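Teaching by hand: how many goes at folding a coat before it's any use?
Board: Home Robotics and Tinkering > Showing and Teaching

Dresstead
Joined: November
Posts: 12

Hello all, first proper post from me, so do be gentle! I've been lurking on here for ages and have finally got myself set up with one of the hand-held grippers (the squeeze-it-yourself sort, with the camera on it), and I've been cheerfully folding my way through the family wardrobe of an evening. Tea towels went well. T-shirts went well enough. Then I got on to padded coats and I'm in a right old muddle.

My trouble is that a puffer coat doesn't stay where you put it. I fold a sleeve in, it breathes out again, I pat it down with the side of the gripper, and by then I've added a whole extra movement that I never meant to teach. Do I keep those goes or bin them? And do I zip the coat up first or leave it open?

Wirnum
Posts: 400

Welcome! You've started with one of the hardest things in the cupboard, so well done you.

I'd keep the patting. If you need to pat it, the robot will need to pat it too, and it may as well learn from somebody who knows when. What I would throw out are the goes where you dithered, where you hovered over the hem for ages wondering which bit to take hold of. Hovering gets copied just as faithfully as everything else, and then you have an arm that stops in mid-air and thinks about its life.

As for the zip, I leave mine open. I like to bring one front across, then the other, then do the sleeves. Spread it out flat with the front facing you and get the collar straight before you do anything else.

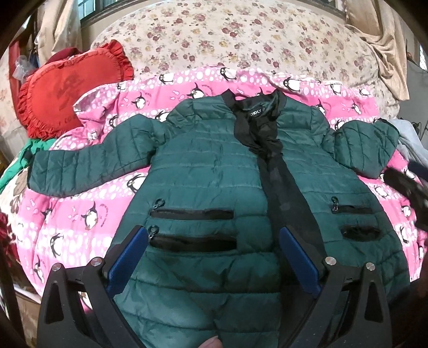

Is it better to show the robot the task with a hand-held gripper or by driving the arm remotely?
For soft things like clothes, a hand-held gripper is usually quicker and feels more natural, though driving the arm itself guarantees that every movement you record is one the arm can make.

Skesumow
Posts: 21

I'm going to disagree with Wirnum on the zip, in a friendly way, I hope! An open puffer is two floppy halves that slide about over each other, and you spend half your time tidying the middle. Zip it up by hand before you begin, and it's one piece with two sleeves, so much easier to teach. You can always come back to open coats later on, when the rest is behaving.

And I'm not so sure about keeping all the patting either. I kept mine, dozens of them, and ended up with an arm that patted the coat, and then patted it again, and would have gone on patting it till teatime if I hadn't pulled the plug. It couldn't tell when the coat was flat enough. I went back and recorded a fresh lot with one slow press after each fold, always the same, and it settled down beautifully.

Wirnum
Posts: 400

Fair point about the endless patting, I've had that as well (mine did it to a pillowcase). One slow press is a good habit and I shall pinch it.

But I'm sticking to my guns on the zip. People take their coats off and drop them on the bed, and very few of them do the zip up afterwards. If you only ever teach it the easy coat, the first untidy one will floor it.

Maj-Britt Holmgren
Posts: 7

May I put in a word for the tele-operators among us? I drive a pair of arms from across the room with two controllers, and yes, it's slow, and yes, my first coat took so long that my tea had a skin on it. But it made me plan. With the gripper in my own hand I was doing all sorts of clever little wrist flicks that my poor arms couldn't manage, and I had to throw away a whole evening's work. So whichever way you go, Dresstead, find out how far your arm's wrist turns and keep your own inside that.

One more small thing: watch your thumb and your spare hand. I used to hold the hem down with my left hand without noticing I was doing it. If you've only got the one arm at the other end, it has no left hand to help it!

Dresstead
Posts: 13

Oh, the spare hand! I've just gone back through last night's lot and I'm at it in nearly every one, smoothing away like my gran. Those will have to go, then.

I think I'll try a batch zipped the way Skesumow says, with the one slow press, and move on to open ones once I've stopped getting cross with them. Does it matter if I always start with the same sleeve?

Skesumow
Posts: 21

Start with the same one for now. Turn the coat round a bit between goes, though, and shift it up and down the bed, or it'll only know how to fold a coat that's lying in one exact spot.

Messina
Posts: 12

Coming in to say that hoods are worse. If any of your coats have a hood, leave them till last and have a biscuit ready.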